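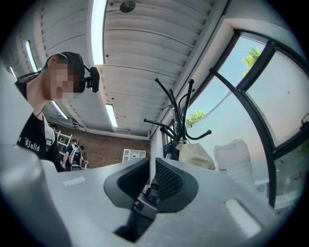 Jan 26, 2025 — amp bench, Pirkari workshop

Continued with the Ikumach combo that the band Gill will use for their club dates. Complaint from the guitarist: volume drops after the second song and comes back if he hits the top with his hand. I played it for one full set length at home level and heard nothing. Then I turned it up as on stage and it dropped two times.

First suspicion was the reverb tank cable. Wrong, I changed it and the fault stayed. Next the effects loop jacks. With a short patch cable between send and return the drop does not come, so the switch contact in the return jack is bad. Cleaned it, better but not good. I will put a new jack, we have 3 in the drawer with the Plalamham parts.

Bias of the output tubes is fine, I did not touch it. Filter caps look original. One has a small bulge, so I want to change all of them together and I must ask the owner first, it costs more than he expects.

Second job: the passive stage monitor. Crossover measured again after the new coil. There was a dip between 600 and 700 Hz before, now it is smaller but I still see it. Erhan Toprak thinks it comes from the box and not from the coil. Maybe he is right — the back panel rattles when I play a low E on the bass. Tomorrow glue and new screws, then measure with the same microphone position (tape mark is on the floor, please do not remove).

To order: return jacks, filter caps if he says yes, contact cleaner.

Note for Erhan: the Gill singer wants her in-ear cable back before they leave for the next club. It is in the blue envelope, repaired and tested, not yet paid.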